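Kitchen Table Tips for Recording Robot Demos in Sim

I've been recording practice runs for a learning arm since August, mostly at my own kitchen table with a headset on and a cold coffee next to me, and I've picked up a few habits I wish I'd had on day one.

Do your warmups and throw them away. My first ten minutes are always jerky, and the policy will happily learn jerky! I keep a folder called Trasley (old street name, long story) where warmups go, and I empty it every night.

Pick one job and stick with it for the whole sitting. I do 200 runs of one pick and place, take a real break with food in it, then do 200 more. When I used to hop between tasks my grasps got sloppy and I mixed up the labels too.

Write the label before you move. "Put the pear on the plate" is fine. "Tidy up" isn't, and you'll be scratching your head over it later. If there are two plates out, say which one!

Go slower than feels natural near the object and at normal speed everywhere else. Long pauses are worse than slow motion, so if I have to stop and think, I scrap the run and start over.

Shuffle the dishes between runs. I use a little scene randomizer called Cuvolness that nudges everything a few inches, and I still move the fruit by hand every so often, mainly when I notice I'm making the same reach without looking.

Begin with the hand open and well clear of everything, the same way each time.

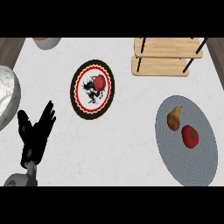 Round things are the hardest, by the way. A tomato rolls if you come at it from the side, so I go in from above with the fingers spread and close them late. Bowls I grab by the rim. Plates I mostly leave alone until I'm warmed up.

Keep some of your fumbles if you recovered from them. A dropped pear that gets picked up again is worth having, just tag it. I'm at 3542 saved runs in the Nastus project now and the tagged ones are the ones I go back to most.

Oh, and back up before you update the simulator. I lost a whole evening's worth that way.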